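Este sitio utiliza cookies propias y de terceros para mejorar la navegación. Si continúa, entendemos que acepta su uso. Aceptar | Más información

Acta de la reunión ordinaria de la Asociación de Aficionados al Sonido de Baltcombe
Julio de 2021

Preside Dalia Grigaitė. Toma nota Châu Ung. Se abre la sesión con el acta anterior ya leída y se aprueba sin cambios.

1. Sala de escucha

Se da cuenta de las mediciones hechas tras mover los paneles de la pared trasera. El refuerzo en graves sigue presente en la fila del fondo. Grigaitė propone separar las cajas de la pared un palmo más y repetir la medición antes de comprar nada. Se acepta.

El amplificador Lepik continúa con ruido en el canal izquierdo. El taller ha presupuestado la reparación en 459 euros, con cinco meses de garantía sobre las piezas cambiadas. Varios socios consideran el precio alto para un aparato de esa edad. Se somete a votación y se aprueba repararlo.

2. Compra de giradiscos

Ung presenta dos ofertas:

Prukeck, modelo de tracción por correa, con brazo y sin cápsula: 1.855 euros.
Brosus, modelo de tracción directa, de segunda mano, con cápsula montada: 477 euros.

Se discute si conviene gastar la mayor parte del fondo en un solo aparato. Ung defiende el Prukeck por el brazo, que admite las cápsulas que ya tiene la asociación. Grigaitė prefiere el Brosus – se puede escuchar antes de pagar – y recuerda que también hay que cambiar los cables de la sala. Se acuerda pedir el Brosus en préstamo para una audición y dejar la decisión para la reunión siguiente.

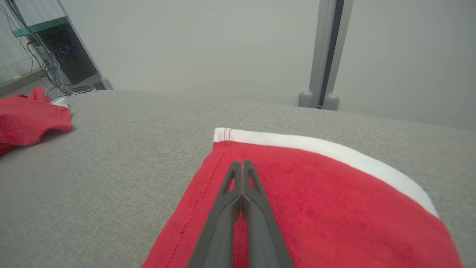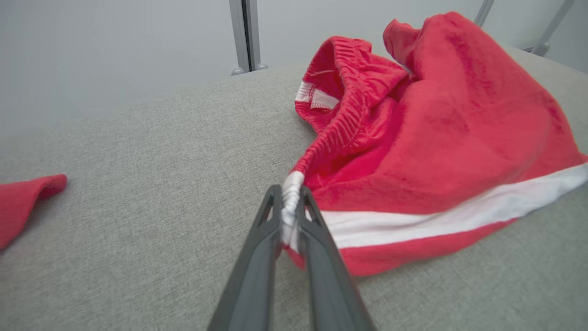 Tela roja y blanca sobre tapizado gris.

3. Audiciones de otoño

La sesión comparativa de auriculares pasa a octubre. Cada socio podrá traer un modelo propio, con su cable y su adaptador. La escucha se hará con el mismo volumen para todos los modelos, ajustado con sonómetro, y con los mismos cortes. Ung enviará la lista de grabaciones por correo. Se descarta incluir modelos inalámbricos en esta ocasión.

4. Préstamo de discos

Siguen pendientes de devolución varios vinilos del ciclo de música de cámara. Se enviará un aviso a quienes los tengan. El plazo de préstamo queda como estaba.

5. Ruegos y preguntas

Un socio pregunta si se puede usar la sala para escuchas particulares. Se puede, con reserva previa y dejando el equipo apagado al salir. Otra socia pide que las fichas de las audiciones indiquen la edición de cada disco. Ung las completará.

Sin más asuntos, se levanta la sesión.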